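夜班渡轮

从弗劳劳（Flurau）到奥克布里奇（Orkbridge）的夜渡每周开五趟，星期一那趟人最少。她在船上做了九年票务，知道星期一会上来些什么人：跑冷冻货的司机，去对岸看病的老人，还有拎着空箱子过去、第二天拎着满箱子回来的小贩。票价两年没动过，一张单程三千，带车四千。

那天晚上风不大。她把票箱锁好，去底舱对车牌，回来的时候看见售票窗口底下放着一个纸袋。纸袋上印着“梅尔卡多”三个字，是码头边那家杂货店的袋子，谁买东西都用它。她问了候船室里的人，都说没看见是谁放的。

按规定，遗失物要登记。她打开袋子，里面是一条灰围巾，一串钥匙，一个信封。信封没封口，装着四千块钱，还有一张对折的纸。纸上写着：“房子的钱先还这些，剩下的等开春。”没有称呼，也没有落款。

她把数目写进登记簿，时间写二十二点四十分，物主一栏空着。

船开了以后她去餐厅热饭。餐厅晚上不营业，灯只留靠门的一排。一个跑货的司机坐在那里喝自己带的茶，问她有没有吃的卖。她说没有，机器里只有饼干。司机说算了，他家里人给他装了饭，他只是想吃口热的。她就把自己那盒饭分了一半给他，又去后厨拿了两片面包。

司机说他小时候住里尔塔索普（Riltarthorpe），那边冬天长，早上天不亮就得出门，母亲总是把面包烤得焦一点，说焦的顶饿。后来他到处跑车，什么样的早饭都吃过，还是觉得不焦的面包像没做完。

她说她家里正相反，谁烤焦了谁自己吃。

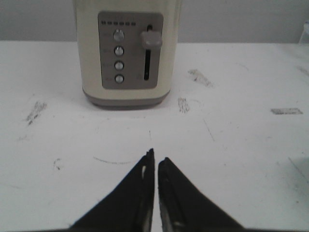
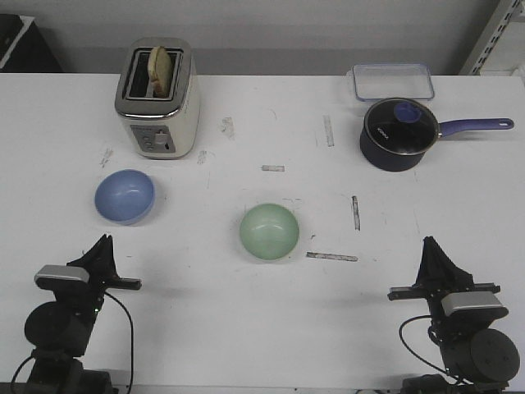 白桌面上的烤面包机

司机吃完，把饭盒拿去水池洗了，甩干了还给她。他问她星期一是不是总这么空。她说是。他又问，那个纸袋找到人没有。她愣了一下，说你怎么知道纸袋。司机说上船的时候听见她在候船室问人。

“里面有要紧东西吗？”

“有一点。”

司机点点头，没再问。他说他去车里躺一会儿，到岸前会自己醒。

她回到窗口，把登记簿又翻出来看。九年里她登记过雨伞、假牙、一只活的母鸡、一本只写了三页的账本。钱也有过，都是零钱，从衣兜里漏出来的。这样装在信封里的，是头一回。她想那个人现在可能已经发现袋子不见了，正在船上某个地方翻自己的行李，也可能根本没上船，站在弗劳劳的码头上看着船灯走远。

一点多的时候，她拿着手电去各层走了一遍。上层甲板没有人。中层的长椅上睡着一家三口，孩子的鞋掉在地上，她捡起来放在椅子边。靠窗坐着一个老太太，没有睡，膝盖上放着一个布包，两只手压在上面。

她问老太太冷不冷，要不要毯子。老太太说不冷。她又问，您有没有丢东西。

老太太说：“我没有东西可丢。”

过了一会儿老太太又说：“我是去还东西的。”

她在老太太旁边坐下来。手电关了，窗外什么也看不见，玻璃上只有她们两个人的影子。老太太说，她从前的房子卖给了一户人家，卖的时候说好连院子里的梨树一起卖，后来她半夜回去，把梨树上的果子摘走了一筐。人家知道，没有来要。这件事过去了十一年，那户人家的男人去年死了。

“一筐梨，”老太太说，“现在值不了几个钱。我还是带了一筐的钱。”

“带在身上吗？”

老太太拍了拍布包。

她没有提纸袋的事。她想了想老太太说的那句话，跟那张纸上的对不上。一个是梨，一个是房子，一个已经带在身上，一个丢在窗口底下。船上这么点人，倒有两个是去还账的。

四点刚过，风起来了，船身有些晃。她去底舱检查车辆的绑带，有一根松了，她重新勒紧。那个司机的车停在最里面，驾驶室的灯亮着。他没有睡，坐在里面，把座位旁边的东西一样一样拿出来又放回去。

她敲了敲车窗。

司机把窗摇下来。她问他在找什么。他说没找什么，整理整理。

她说：“围巾是什么颜色的？”

司机看着她，过了好一会儿，说：“灰的。”

“钥匙几把？”

“三把，有一把是断的。”

她没有数过钥匙，也没有留意哪把是断的。她说你跟我上来一趟。

到了窗口，她把纸袋拿出来，先看钥匙。三把，中间那把断了齿。她把登记簿推过去，让他在物主一栏签字。司机签得很慢，签完又把信封里的钱数了一遍，数目是对的。

她问他刚才在餐厅为什么不说。

司机把围巾绕在脖子上，说：“那时候我想，丢了就丢了，也算有个说法。到了那边，我跟我哥讲，钱带来了，路上丢了，他总不能怪我。”

“那后来呢？”

“后来躺在车里，越想越睡不着。”

她把登记簿合上。按规定还要填一张领取单，一式两份，她找了半天复写纸，只找到一张用过很多次的，写上去颜色很淡。司机把他那份叠起来，跟那张对折的纸放在一起。

天快亮的时候能看见奥克布里奇的灯了。广播响了两遍，请司机回到车上。那一家三口起来找鞋，母亲给孩子穿上，穿反了，又脱下来重穿。老太太抱着布包站在舷梯口，第一个下的船。

她站在车道边上给车打手势。轮到那辆冷冻车，司机把车窗摇下来一半，问她码头上有没有卖早饭的。

“出了闸口往左，”她说，“六点半开门。”

他看了看表，还有二十分钟。他把车开到闸口外面，靠边停了，熄了火。她转过身，去放后面那一辆。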